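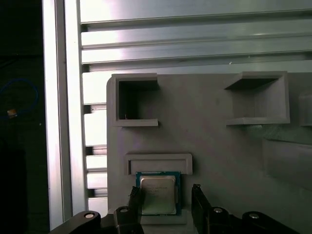

July, bench notes, Gallbridge muscle stimulator. Ran the Drunach electrode pads on the handheld unit, 60 minutes per channel, intensity level 4. Ziad says the tingling felt weaker after 15 minutes, but the output on the meter stayed at the same value. I suspect the gel – we must try the pads from Fallik also. For the wall holder of the unit I would like an open square pocket with raised walls, like on the gray panel, and a flat ledge next to it for the lead wires.

Pulse counter showed 2,470 at the stop. Mavis will repeat it with fresh batteries.

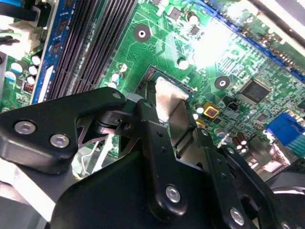

Green motherboard, memory slots and processor socket.

To do: ask Rochelle for the skin irritation form, old version is missing page two.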